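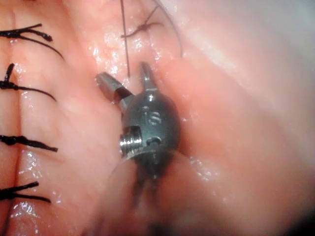

What is a compensation plan in direct selling?
It is the document that says who gets paid, for which sales, and how much of the money is left by the time it reaches the person who made the sale.

Direct Selling and Its Paperwork
Handout 4: Reading the plan
Instructor: Hamish Menzies
Revised 17/05/2024

Bring a pencil and a calculator. The plan we use all through this unit is the one from Rasham, a seller of kitchen cleaners whose best-known product is a descaler named Jokeo. It is a fairly ordinary plan, written by people who are very fond of gemstones. If you missed Handout 3, the short version is that retail profit and commission are two separate things and the brochure would love for you to add them together in your head.

Terms you need

Personal volume. The points credited to you for products bought on your account. Note that "bought on your account" covers both the Jokeo you sold to a neighbor and the Jokeo now living under your own sink. The plan does not care which. You should.

Group volume. Your points plus the points of everyone below you, until some rule says otherwise. Some rule always says otherwise; look near the back.

Active. At Rasham, a member is active in any month with 200 points of personal volume. Miss it and your commission for that month goes up the line to the next active person, who will be sorry to hear it.

Breakaway. When someone you recruited reaches your rank, their group stops counting toward yours. In the brochure this is called "graduation."

Compression. Inactive people are skipped when levels are counted. We did this on the board last time and the diagram got out of hand, so see the cleaned-up version from Yu-ting Yeh, who has kindly put it in the shared folder. 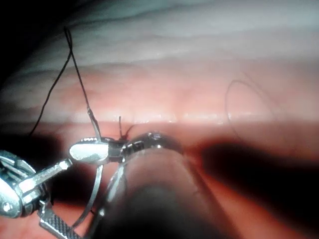
Working through a month

Take the member we will call the Sapphire. Rasham has 13 ranks and Sapphire is the fourth one up, between Opal and something called Blue Sapphire, which I have asked about and received no answer. To hold the rank she needs 3,000 points of group volume and has to be active herself.

Suppose her group does exactly that much business. The plan pays 7 percent on group volume. Many of you will now multiply and write down $210. Two things are wrong with that answer.

First, points are not dollars. The exchange rate is in the glossary and is different for each product line. Cleaners do well. Sponges do terribly.

Second, the percentage applies to volume after differentials. If someone in her group has already earned 4 percent on their own part, she gets the remaining 3 on that part. Go through each leg separately.

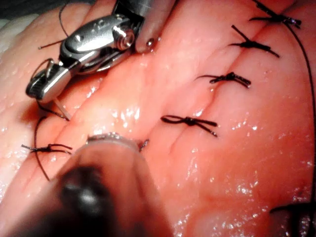
Once the legs are done, add them up and take out the costs. Students skip this, and so does the brochure. Her own monthly order is a cost unless she resells it. So are the samples, the gas, the website fee, and the ticket to the June convention, where she will be told to buy a ticket to the next one. Write each cost on its own line. "Misc." will lose you a mark.

A fair question came up from Abdelilah El Ouafi: what if the member enjoys the product and would have bought it anyway? Then count only the amount she would have bought anyway, at the price of the nearest supermarket equivalent. There are limits to how much descaler a person enjoys.

Income disclosure statements

Some companies publish a table of what members earned in a year. Read the notes under the table before the table. You are looking for three items: whether inactive members were left out, whether the figures are before expenses, and whether the number given is a mean or a median. A mean can be lifted a long way by a few very happy people at the top.
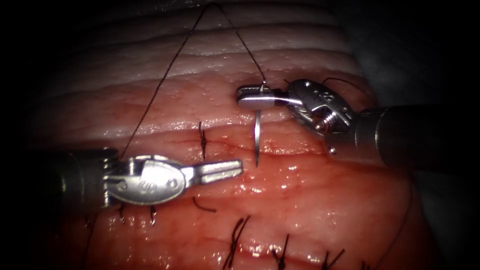

Check also how many people sit in each rank. If the sheet gives percentages only, make a note of it and say so in your answer. If it gives no year, say that too. The Brulilham statement in your packet manages to leave out both, in a lovely typeface.

For next time

Read the Yau case, all of it, including the appendix with the car bonus. Redo the Sapphire calculation with one leg broken away. Ho-yin Fang and Hoi-yan Lui are presenting on refund and buyback terms, so have the Rasham terms sheet open at section 9. Late work goes in the tray outside my office, where it will be subject to compression.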